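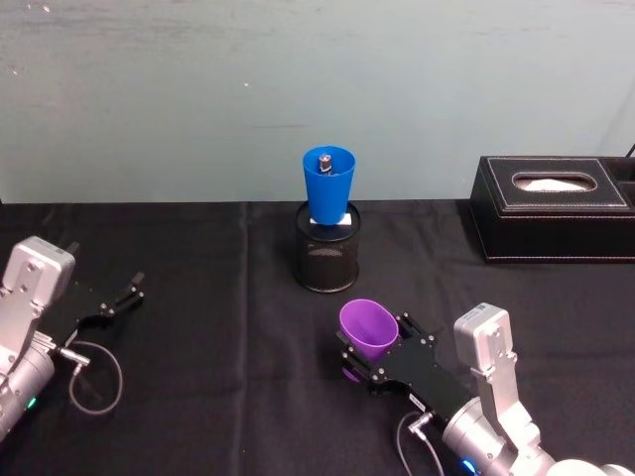
Ticket 600 - Front desk table, Kiani room
Status: closed
Opened by: Dulce Bautista
Opened: September 8, 2020

Problem as reported
The black cloth on the front desk table will not lie flat. There is a fold down it, left of center, running from the back edge to the front. Pens roll into it. The mesh pen holder tips when it is set on the fold, and it has gone over twice. The tissue box is fine where it is, at the back on the right.

First reply
Which cloth is it? We have two black ones. The Allusska is matte and can take a warm iron. The Sultari has a coated back and can't be ironed at all.

Dulce
Matte on both sides. The label says Allusska, 24. I don't know if that is a size or a batch.

Reply
It's the shelf number. Cloth 24 was stored folded in the Stundus cabinet under the box of binders, so the fold is a storage crease. Try this:
1. Clear the table.
2. Turn the cloth over and mist the crease with water.
3. Iron on the back, low heat, over a towel. Do not iron it on the table top.
4. Leave it hanging for an hour before it goes back.

Dulce
Did steps 1 to 4. The crease is fainter but it came back overnight. The small wrinkles near the tissue box are the same as before. They don't bother anyone.

Reply
Go over it once more with a damp press cloth. Hold the iron down for 11 seconds at a time and lift it between spots - don't slide it. In the meantime keep the pen holder near the center, toward the back, to the right of the fold.

Dulce
Second pressing done. Pen holder has been in the new spot since then and hasn't tipped. I can still find the line if I look for it, but pens don't catch in it now.

Also, the wall behind the table has a few scuffs. Is that this ticket or another one?

Reply
Another one. I opened ticket 37 on the paint list for it. Wall touch-ups are set for October.

Resolution
Crease reduced by pressing from the back. Cloth 24 to be stored rolled, on the top shelf of the cabinet. No replacement ordered. Reopen if the holder tips again.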